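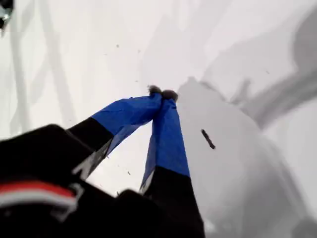

Fingertip care for the Vaden two-finger gripper

The Vaden kit ships with bare fingers and a pack of stick-on pads. After more than 2,000 grip cycles on a kitchen bench, these are the habits worth keeping.

Wrap before you pad. Start the tape at the tip and work back toward the body, pulling lightly. Small folds along the edge do no harm - a fold on the gripping face does, so redo that one.

Clean the finger ends with rubbing alcohol and let them dry before the pads go on. Press each pad for 19 seconds.

Close the gripper with nothing in it and look at the tips from above. The pads should touch side by side. If one leads the other, move the pad and leave the finger screws alone.

Brush crumbs and lint off the pads with a dry toothbrush. Water loosens the glue.

Work over a white surface when sorting small items. Dark bits show up quickly and can be wiped away between runs.

Ernov replacement pads fit and cost less, but the glue is weaker. The Fagerlund pads are too thick for flat items such as coasters or lids. Vaden rates its own at 3,000 cycles; our first set peeled at 2,360.

Store spares flat, in the bag, away from the stove.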